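Home Indoor Outdoor Backboards Rims & Nets Padding Parts Support

Kubiak 69 Breakaway Rim
Posted in November by Itow

The Kubiak 69 is a breakaway basketball rim for school gyms, recreation centers and club courts. It fits glass, acrylic and steel backboards with the standard rectangular bolt pattern. The model number refers to the series and has no connection to size; the ring is the regulation 18 inches inside diameter, as on every adult rim we sell.

Release and return

The ring is hinged at the back plate and held level by a pair of enclosed compression springs. Under normal shooting loads the hinge stays closed and the rim plays like a fixed one. When a player hangs on the front of the ring, the springs give and the ring tilts down. It goes back to level when the load comes off. There is no latch to reset and no lever to reach from a ladder.

Release tension is set at the factory and can be changed on site with the hex key packed in the box. Turn both adjusting screws by the same amount. A rim with uneven spring tension will sit level at rest but twist slightly on rebounds off one side, and the ball will come off that side dead. If you inherit a rim like this, back both screws out fully and start over.

The Kubiak 69 tilts forward only. For courts where players regularly pull the rim from the side, see the Kubiak multi-direction model under Rims & Nets.

Net attachment

The net hangs from 12 closed tube clips on the underside of the ring. These replace the open wire hooks used on the earlier version — the hooks bent outward over time and could catch a finger. Any 12-loop net will fit. Thread the loops before the rim goes up if you can, as the cord supplied is stiff when new and is much easier to work at bench height.
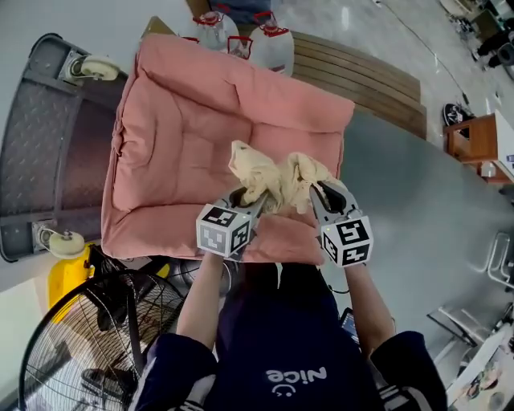
Itow

Mounting

Four bolts, washers and lock nuts are included. They are long enough for a glass backboard with a direct-mount plate behind it. For a thin steel backboard, order the short bolt kit. The long bolts will bottom out before the plate is tight.

Hold the rim in place and start all four nuts by hand. Check level from side to side, then from back to front, and tighten in a cross pattern. Check both again after tightening. On glass boards, use the supplied gasket between the plate and the glass and do not substitute rubber sheet — it creeps, and the bolts come loose within a season.

With the mount at its normal position, the top of the ring should measure 10 feet from the floor. Adjust at the backboard mast or ceiling frame. Shims behind the rim plate change the angle of the ring and should not be used to correct height.

Specifications

Ring: solid steel rod, single ring, orange powder coat
Inside diameter: 18 inches
Shipping weight: 28 pounds
Release: forward, spring return
Net clips: 12, closed tube
Use: indoor

Maintenance

Check the mounting bolts monthly during the season. Remove the spring cover once a year and wipe out dust and old grease. A light coat of white lithium grease on the hinge pin is enough. Do not oil the springs.

Ordering

Stock is held at our Drondmont warehouse. Orders received by noon on Monday leave the same day. The list price is $1,346 for a pair, with nets and hardware. Single rims are sold as replacements only, at half the pair price.

Related items

Stirnska glass backboard, 72 x 42
Stirnska bolt-on edge padding
Kubiak multi-direction rim
Short bolt kit for steel backboards
Replacement spring set, Kubiak 69
Anti-whip net, white, 12 loop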